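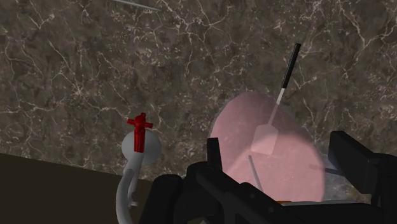

*Wrist view, Storlow kitchen, remote session.*

The operator at Skarkura had the controls for 50 minutes and the marble for company. Dimier wanted 10 clean demonstrations by the end of the shift. The log held two.

She opened the fingers, checked the wrist view against the room view, and marked the start of the next attempt.
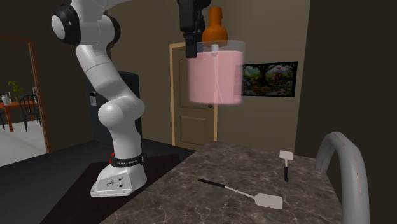

The policy would copy her pauses too - the manual said so. She paused anyway, four seconds, thumb off the trigger. Somewhere in episode 1,072 the arm would stop like that, and wait.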